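Sandley Spoken Place Names: Data Card

Summary

Sandley Spoken Place Names is a set of audio recordings and matching transcripts covering the street, field and river names of the Warnisow district. It is maintained by the Sfeir language archive and is intended for dialect study and for testing speech recognition on rare proper nouns.

Contents

The release holds 300 audio clips, 300 orthographic transcripts and 300 phonetic transcripts. Of the clips, 192 come from speakers who grew up in the district. The remainder were read by newer residents from a printed list.

File layout

audio/ holds mono WAV files, named by speaker code and item number
text/ holds one UTF-8 transcript per clip
phon/ holds phonetic transcripts in IPA
speakers.csv lists age band, home parish and first language

Transcription

Orthographic transcripts were prepared by Siham Moussa and checked by Damir Ionescu. Where the two disagreed on a spelling, the form used on the Warnisow parish maps was kept and the other was entered in the notes column.

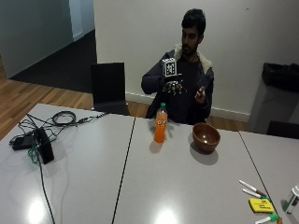 Known limitations

Field names from the eastern parishes are thinly covered. Several river names appear in one pronunciation only. Clips marked "w" in speakers.csv contain wind noise and should be left out of acoustic measurements.

Terms of use

The data may be used for research and teaching. Users may not attempt to identify speakers. Publications should credit the archive and give the release name, currently Wulleo.

Contact

Corrections to spellings should be sent to Yara Hourani at the archive office. Requests for the uncompressed masters are handled by Ragnvald Sæther.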